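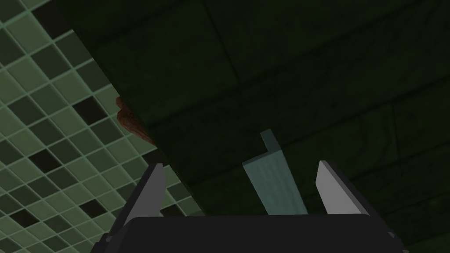 Kuldeep Rajput
Técnico de taller, Kodville

29 de mayo

Sigo con el aceite de corte del torno pequeño. El bidón de Pisport que abrimos la semana pasada deja una película pegajosa en las guías y huele más fuerte que el anterior. He vaciado el depósito, he limpiado el filtro con gasoil y he vuelto a llenar con mezcla al 8 %. Con el refractómetro sale 7,5, lo doy por bueno.

Prueba con el eje de acero para Pons: 2000 rpm, avance fino, pasada de 0,2 mm. Acabado aceptable hasta la mitad de la pieza y luego vibración. Bajé vueltas y mejoró algo — sospecho del contrapunto, tiene juego cuando se aprieta poco. Cambié la plaquita por si acaso y la vibración sigue igual, o sea que la vieja todavía sirve. Está en el cajón de arriba, sin marcar.

El pedido 2929 de Drilter llegó incompleto. Faltan las brocas de 10 y el macho de M6. Escribí al proveedor, sin respuesta de momento.

Pendiente:
medir el juego del contrapunto con el comparador
repetir la pasada con la luneta puesta
preguntar si queda aceite del bidón viejo en el almacén

La revisión del husillo sigue prevista para septiembre. Si la vibración no se va con la luneta, pido que la adelanten.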